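Sunday, Skevdale, sleet. The old carpet warehouse behind the bus depot has the heating on for once, and by ten the queue for Stemura's open day is out past the bins. Free tea. Bad tea. People stay anyway.

Stemura makes grippers. Not whole robots, just the hands. Two black fingers that open and shut, and a lot of arguing over what shape the tips should be. Caruso, next unit along, writes the software, and the thing they build together goes by Fumska. Took me three goes to get anyone to tell me what it means. It means nothing. It was free to register.

First stop, the arm in the cage. Picks up a bean bag, puts it in a tub, picks up another. Children love it for two minutes. Then the hand-held rigs, which is where the real crowd was. Same fingers, no arm. A person holds the tool and does the job, the camera on it records the lot, and the recordings go off to teach the machine. They want 3000 of them by spring. They have 600.

So you queue, you get shown the trigger, you get a white table and something to pick up. I'd assumed it would be easy. It isnt. You lose all feeling in your hands, in a manner of speaking, and anything round wants to be somewhere else. Come in too low and the tips scrape. Too high and you pinch air. My first go lasted 12 seconds and ended under a chair.

The advice from the bench: go slow, open wide, line up before you close.

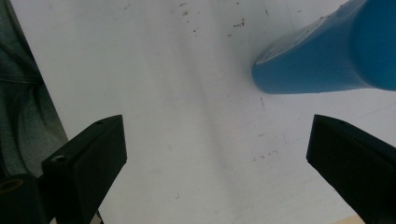

Second go, better. Third go I was showing off and lost it again. The woman behind me, who ices cakes for a living, did hers first time and went for a biscuit.

What I liked was how little selling went on. Asked when a Fumska would be clearing tables in a real canteen, the answer was a shrug and "not this year". Asked what goes wrong most, I got a long list, wet things and shiny things near the top. Somebody should of written it on the wall.

Doors shut at four. Next one's planned for November, same unit, bring a coat.

Comments

gritbin44: Went with my two lads, they had to be dragged out. Agree about the tea.

Maud_on_the_hill: Is it step free? The depot side has that awful kerb.

tupp3nce: Yes, ramp round the back by the roller door.

oldloomer: Worked in that building when it was carpets. Heating was never on then either.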